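Front loader out in the hallway, worth it or not?
Household > Laundry > 14 replies, showing 6

kurnholm_dad
Building wants $70 a month per unit to put a washer in the shared hall. Sales pitch says it "pays for itself." Has anyone seen that happen?

Jingyi Ren
No. We paid it for 2 years. Half the time the top of the machine was somebody's shelf.

nurkell77
Disagree. Laundromat on Jornex Street costs us more than that, and you have to sit there. Put a basket next to it and the shelf problem goes away.

Jingyi Ren
We had a basket. People walked past it.

alenihan
Not sold either. My cousin bought her own for $600 and stopped paying the building in July. The part I'd worry about is foot traffic — a round door swinging open where people walk is asking for bruises. Ours is in the same kind of spot, see below.

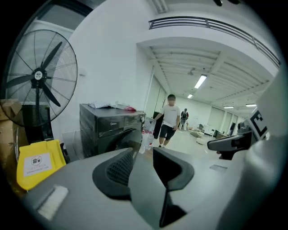
Black front loader, whites piled on top, fan next to it. Sun 25 April.

nurkell77
OK, the pile I'll give you. But a fan right there is smart. Shared halls get stuffy, and a closed washer door smells after a week.

kurnholm_dad
Does the fan help with the smell, or is that one of those things people repeat? Abou Jaoude (our super) swears by leaving the door open and skipping the fan.

alenihan
Door open, in a walkway? See my point about bruises. I'd want it in writing who pays when the hinge gets bent.

Áine Lenihan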